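Indoor Dry Garden

An indoor dry garden is a planted or partly planted bed built inside a room, usually along a wall, with stones, pebbles and low greenery arranged to suggest a much bigger landscape. You'll also see it called a lobby garden, a wall garden or a counter garden, and people argue about the names more than you'd think. I've been looking after a few of these for years, so I'm writing this entry from the side of the person who does the upkeep. Other entries on this site cover outdoor gravel gardens and tabletop trays, and I'll stay out of their way.

Name and scope

"Dry" means there's no pond or stream. It doesn't mean the thing never gets watered! If there are living ferns, they want moisture, and plenty of it. The water is suggested with stone, most often a path or a curving band of light pebbles that your eye reads as a stream if you let it. I use the term for any bed that's fixed in place and too big to pick up. Anything you can carry to the sink is a tray garden as far as I'm concerned (the tray people disagree, and they have their own entry).

Where the idea comes from

The general look borrows from Japanese dry landscape gardens, where rock and gravel stand in for mountains and water, and from the Chinese habit of admiring oddly shaped stones for their own sake. The indoor version is a looser thing. It turns up in restaurants, clinics, hotel corridors, waiting rooms and the occasional very ambitious living room, and most of the ones I've met mix pieces from several traditions without worrying about it. Purists wince. I used to wince too, and then I spent a winter next to one and got fond of it.

The parts

Ground cover. Either living moss, preserved moss or artificial turf. Living moss indoors is hard work, and I'd talk most beginners out of it. Preserved moss has been treated so it keeps its softness and color, and it must never be watered, which is the first thing a helpful coworker will do. Turf is the toughest of the lot and the dullest to touch. From a few feet away it can be really difficult to tell which you're dealing with, so before you clean a garden you didn't build, ask. Or pull gently at a corner where no one looks.

Pebbles. White is the classic choice for paths, and white shows everything. Rounded pebbles are easier to live with than crushed stone, as they rinse clean in a colander and don't scratch your knuckles. Keep a spare bag. Pebbles travel, they go under cabinets and into shoes and I've found them in my coat in July.

The mountain. Nearly every garden of this kind has one main rock, or a stack of them, tall enough to read as a peak. Stacked layers look wonderful and collect dust on every single ledge. Real stone is heavy and ought to be supported from underneath, while cast resin weighs next to nothing and needs fixing down. Tap it with a fingernail and you'll know which you have.

The lantern. Stone lanterns have a tiered or curved roof, a firebox with an opening, and usually a finial on top. In gardens outdoors they were made to hold a flame. Indoors they're ornaments, and please don't put a candle in one with a fern leaning over it. The finial is often a separate piece that just sits there by its own weight, so lift nothing by the finial!

Ferns. These do more for the picture than any other plant, softening the hard edge where the garden meets the wall and giving the rock something to be taller than. Real ones want indirect light and steady humidity. Silk or plastic ones want a damp wipe, frond by frond, and an audiobook.

The counter and the cabinet

This is the part the pretty books skip. A garden built along a wall generally needs an edge in front of it, and the most practical edge I know is a long low cabinet with a flat top. The top keeps pebbles off the floor, gives you somewhere to lean, and puts the garden back at a distance where small hands can't reach it so easily. The doors underneath hide the spray bottle, the spare pebbles, the extension cord and everything else you'd like kept out of the view.
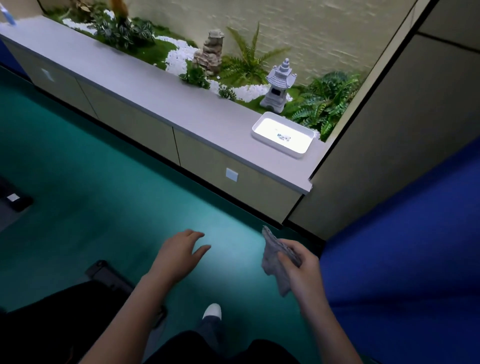
Pale countertops are kind to this sort of arrangement. Dark ones show dust by lunchtime, and they pull your eye down away from the rocks. I also like a top that's a bit deeper than you'd think necessary. You're going to set things on it while you work, and a narrow ledge means your tweezers end up in the moss. Door fronts should be plain. Anything fussy down there fights with the garden, and you'll be wiping fingerprints off them every week anyway.

My friend Latifa El Sherbiny, who designed the first one I ever cared for, wanted hers with no doors at all, just open shelves. We had a long disagreement about that over bad coffee. She built it with doors in the end and has never mentioned it since.

Lighting

Overhead light by itself makes a garden look flat, like a model railroad waiting for its train. A low light off to one side gives the rocks some shadow and makes the lantern look like it weighs something. Warm bulbs flatter stone, and cooler ones flatter the green. If you have preserved moss, keep direct sun off it or it'll fade in patches, usually the patch right in front where everybody can see.

Cleaning

The order matters here, top to bottom and back to front. I start with the wall, particularly if it's textured, using a soft dry brush. Next come the ferns, then the rock, then the lantern, and then I brush whatever has fallen off the green and back onto my dustpan. Pebbles come after that. The countertop is second to last, the cabinet fronts last, and then the floor.

Cloths: I keep 2, one dry and one barely damp, and the damp one never goes near preserved moss. Old cotton T-shirts are fine for counters and doors. For the rock I use a makeup brush (a big cheap powder one), and it's better than anything sold for the job. A hand vacuum can be used over turf with a piece of stocking stretched across the nozzle, but over pebbles it makes a noise you won't forget.

Once a season the pebbles come out. Scoop them with a plastic cup, rinse them until the water runs clear, spread them on a towel overnight and pour them back. Take a picture of the path before you start. I skipped that once and the stream came back with a bend in it that the owner noticed before she'd even put her bag down.

Common troubles

Moss curling at the edges usually means dry heating air. Preserved moss can perk up a little when the room gets more humid. Turf that curls has let go of its glue.

Brown fern tips are normally dry air again, or a vent blowing straight at the plant. Move the plant, or redirect the vent if you're allowed to touch it.

Things left in the garden. Coins, mostly. Also gum wrappers, a tiny plastic frog (I kept it), and once somebody's earring, which I taped to the inside of a cabinet door for a year.

Gray pebbles on a white path: either they're dirty or somebody topped them up from a different bag. Whites vary a lot. Buy more than you need the first time and label what's left over.

See also

Gravel raking; Stone lantern; Tray garden; Preserved moss; Ferns for low light

Last edited Feb 14, 2022. I've reworked the pebble section and put the fern notes back after I deleted them by mistake.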